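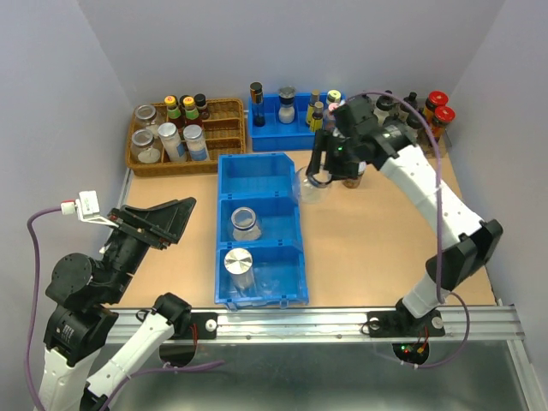
Journée portes ouvertes de Cisteck

Accueil Articles Portails Index Modifications récentes

Rechercher dans l'encyclopédie Saisir un terme OK

La journée portes ouvertes de Cisteck est une manifestation publique organisée chaque année, un dimanche de décembre, dans les ateliers de la société Cisteck, à Drillon. Elle est consacrée à la robotique de manipulation et comprend une visite des locaux, des démonstrations de rangement par des bras robotisés et une séance de questions avec les techniciens. L'entrée est gratuite.

Historique

La première édition s'est tenue dans un seul local, au rez-de-chaussée du bâtiment Paulauskas, ancien entrepôt de grains dont l'entreprise occupait alors une aile. Elle s'adressait aux familles des salariés et aux élèves du lycée technique voisin. On y montrait un bras unique qui déplaçait des cubes de mousse d'un plateau à un autre.

L'ouverture au grand public a été décidée par Gunārs Laur, responsable des essais chez Cisteck, après plusieurs demandes d'enseignants. La manifestation a ensuite été étendue à l'ensemble de l'étage. Le parcours actuel passe par l'atelier de montage, la salle d'étalonnage et la salle des cellules, où ont lieu les démonstrations.

La fréquentation a atteint 1628 visiteurs lors de l'édition la plus suivie. Une édition a été annulée en raison de travaux sur la toiture du bâtiment.

Démonstration de rangement

La démonstration principale porte sur le rangement d'articles d'épicerie. Elle se déroule dans une cellule à parois claires dont le plan de travail est en bois. Deux bras à segments blancs et articulations noires y sont montés sur un rail en aluminium placé le long du bord avant de la table. Chacun se termine par une pince noire.

Les objets manipulés sont des bocaux en verre, des pots à épices, des bouteilles et des flacons. Ils sont répartis entre un panier en osier et des bacs bleus à compartiments. Le bac central, divisé en trois, reçoit les bocaux, et le bras droit peut saisir un bocal en verre transparent pendant que le bras gauche reste au-dessus de la table.

Le choix d'objets courants remonte à la deuxième édition. Les cubes de mousse avaient été jugés trop éloignés d'un usage réel par les visiteurs. Le verre transparent pose par ailleurs une difficulté connue aux systèmes de vision, dont les techniciens se servent pour expliquer le rôle de l'éclairage et celui de la caméra fixée près de la pince.

Déroulement

Les visiteurs sont admis par groupes de 40 personnes au plus. Chaque groupe assiste à une séance complète, composée d'une présentation orale, de la démonstration et des questions. La première séance commence à dix heures et la dernière à seize heures trente.

Pendant la démonstration, un technicien annonce à voix haute l'objet visé et l'emplacement prévu. Les essais manqués ne sont pas interrompus, sauf en cas de risque de casse. Les résultats sont inscrits sur un tableau à l'entrée de la salle et effacés le soir. Lors d'une édition, plus de 142 prises ont été notées dans la journée.

Le public se tient derrière une barrière basse. L'accès à la zone des bras est réservé au personnel pendant toute la durée des séances.

Atelier de téléopération

Un atelier annexe, ajouté à la demande du lycée technique, permet aux visiteurs de plus de douze ans de commander un bras à distance à l'aide d'une poignée. Chaque participant dispose de 2 minutes. Les inscriptions se prennent sur place et sont généralement closes en fin de matinée.

L'atelier utilise le logiciel de commande Nullby, développé en interne. Une version simplifiée de l'interface, limitée à l'ouverture et à la fermeture de la pince et aux déplacements lents, est employée pour le public.

Accueil

La presse locale rend compte régulièrement de la manifestation. Les comptes rendus soulignent la clarté des explications et regrettent souvent l'attente à l'entrée, en particulier l'après-midi. La lenteur des gestes revient aussi parmi les remarques du public. Gunārs Laur a indiqué que la vitesse des bras était volontairement réduite lors des séances publiques.

Voir aussi

Bras manipulateur
Préhenseur
Téléopération
Bâtiment Paulauskas

Dernière mise à jour de cette page : décembre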